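Cable day (again)

Quick one, it's nearly midnight and I want this written down before I forget which connector was which.

So the right arm on our laundry humanoid has been dropping out since July. Not all the time. It would go through its whole warm-up fine, walk up to the washer, lift the arm, and somewhere past shoulder height the wrist would vanish from the bus. Error 7, joint timeout. Put the arm down, error clears. Put it up, error comes back. You can guess where this is going.

Gitau Lukumay was sure it was the wrist board. I was sure it was firmware. Celeste Ojeda said cable, on the first afternoon, and we both ignored her for two weeks. Sorry Celeste.

What we finally did was hold the arm straight out at the top door, fingers flat, and go along the harness wiggling one bundle at a time with the log open. Boring. Took most of a morning. The upper body is a nest, black and purple cables all over each other, so you pull on one and three more move. Found it behind the shoulder — the encoder lead was zip tied so tight to the power line that it had no slack left once the arm came up.
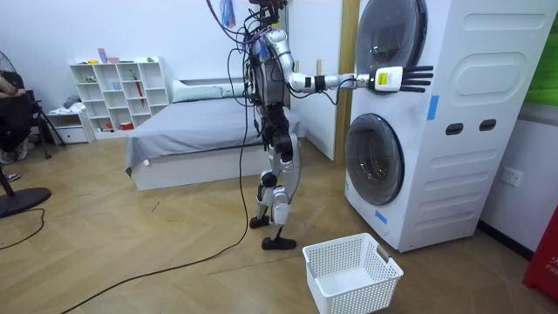 What got changed

New encoder lead, 680 mm. The old one was 100 shorter, and I have no idea who cut it that length. Possibly me. Routed it outside the shoulder joint instead of through the middle, with a loose loop so it can travel. Velcro, no more zip ties anywhere near a moving joint, I threw the bag in a drawer.

While it was open I also re-seated the hand connector. The little latch on that one feels soft, I've ordered a spare from Bridex but they're slow so who knows.

Tether next. The long black one lies loose on the floor and so far the feet haven't found it, but I don't love it. Bakari Muriithi wants it overhead. I want it overhead too, I just don't want to be the one drilling. For now the rule is somebody watches the floor and yells.

Then calibration, which I always forget takes longer then the repair. Order that works for me:

Power off, arm hanging, count to ten.
Power on, let it find zero by itself. Don't help it.
Arm out to the side, hold 6 seconds, read the wrist angle.
Arm forward, same thing.
Hand open, hand closed, hand open.
Only then walk it to the washer.

If the wrist reading differs between side and forward by more than a degree, start over. Mine did, twice. Third go was fine and I didn't touch anything in between, which bugs me.

After that the head camera check. Open the top door all the way to the left and leave the bottom one shut. The door glass is the pain here, it's domed and throws back a big white glare, and the radiator behind comes through it all bent. Kheri Were's door finder used to lock onto the glass and call it the opening. Now it looks for the black gasket first and only then for the glass.
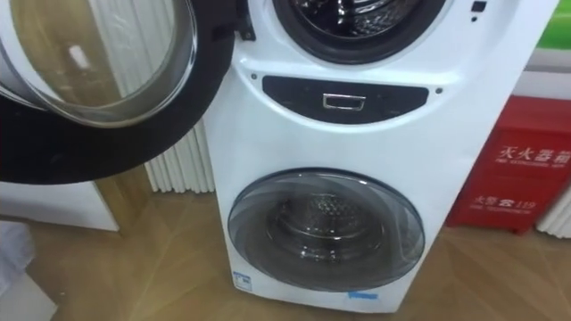
Kheri also wants a second marker near the lower door so the height estimate stops wandering. We argued about it over lunch. I say the lower door is easy enough to find once the dark panel is located, he says I'm not the one reading the logs. Fair.

Ran the reach test around 20 times after the new lead went in. No error 7. Got one error I've never seen before, from the left side, cleared on restart, wrote it on the whiteboard with a question mark. Gitau Kariuki (the other Gitau, yes, it's confusing on the group chat too) is going to look at it when he's back from Salem.

Still to do: label both ends of every cable on that shoulder, not just the end I can see. Check the left encoder lead for the same short cut. Take the torso cover off and vaccuum, there's lint in there, of course there's lint. Find the small hex driver. If you have the small hex driver, please put it back in the Cinavero box, I won't ask.

Bed now. Labels tomorrow.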